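Sanimero shared kitchen, users' meeting
August 24, 2021
Present: Markos Panagiotou, Bakari Ondieki, Ourania Papadakis, Salim Mugo and me, Christos Manolakis (taking notes again, so blame me for the spelling). We started late because the kettle took forever.

Last meeting's notes were read and okayed. Bakari asked for it to be written down that he did return the big colander in April. Done!

Ourania had the quote from Prinavach for new shelving, $324 delivered, and we all liked the colour but not the price. Markos will ask if they'd take something off for pickup. I said I'd measure the wall behind the door again, as my first try was out by a fair bit.
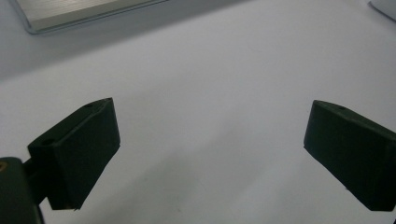 TABLES AND SURFACES

We talked about the white tabletop for ages. Salim loves it and wants a second one the same — plain, matte, no pattern. Bakari reckons white shows every tea ring and he'd sooner have grey. We voted, three for white and two for grey (I was grey, sulking only slightly).

Agreed that whoever uses the table last wipes it down and puts their things back in the cupboard. Ourania will buy cloths and keep the receipt, limit $64.

OTHER BUSINESS

The fridge seal is still dodgy. Salim to ring the landlord. Markos is bringing his spare toaster next time.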